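Bench assistants wanted (2 posts, part time)
Kamement, Grulla Yard
Posted August 17, 2021

We are looking for two patient people to come and join us at the bench, and if you are the sort who can spend a quarter of an hour getting a knot out of a necklace chain and rather enjoy it, please do read on, because we would love to hear from you!

Kamement handles small, light, fiddly things for other firms. Much of what crosses our tables weighs next to nothing and has a will of its own: narrow see-through strips, little loops as fine as wire, scraps of bright colour no wider than a fingernail. It all has to be picked up without creasing, looked over, laid straight and put away with its own kind.
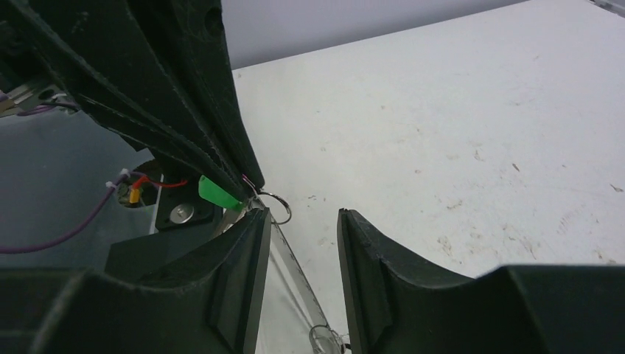
Photo: Jeanie Shearer for Kamement

You would be learning the Zarita line first, with Jeanie Shearer, who set up the bench and still knows it better than any of us. A strip is held lightly near one end and allowed to hang, so that it can find its own way straight before anyone tries to lay it down. See-through pieces are the hardest to begin with (they do like to vanish against a white table), and most newcomers find they get on better once they learn to look for the shine along the edge. Please don't worry if you have never done anything of the kind. Our last two starters came from a bakery and a school library.

After the first month you would move between the Zarita work and the Kadlec orders, which are a bit bigger and a good deal more forgiving. You would also take your turn at wiping down, writing up the day sheet and setting aside anything bent, so that it can be looked at again in the morning when everyone's eyes are fresh.

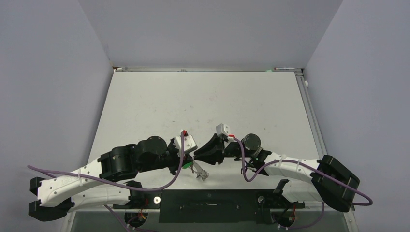
We keep the surfaces clear between jobs and would ask you to do the same, so bags, mugs and biscuits live in the kitchen along the corridor. A few old scuffs and marks on a table won't trouble anyone, but crumbs will, and so will hand cream, which leaves a film on the strips that is a terrible nuisance to get off.

The hours and pay

The longer post is four days a week at £439 a week. The shorter one is £367 a week, with Fridays free and an early finish for anybody with children to collect. Both run until the end of December to start with, and we very much hope to keep you on after that. Holiday is paid, and there is a bus stop at the yard gate.

What we hope for

Steady hands and decent close sight, with glasses or without. You should be happy to sit for stretches at a time, though we do get up and walk about, and you should be able to say so cheerfully when you have dropped something. Tidy handwriting would be a help with the day sheet.

How to apply

No form, and no need for a CV unless you have one handy. Write us a letter of a page or so, telling us which post you would like and a little about something you have made, mended or sorted, and address it to Jeanie Shearer at Kamement, Grulla Yard. We'll invite people in for an hour at the bench, with tea afterwards, and we pay bus fares for that visit whether or not we can offer you the job.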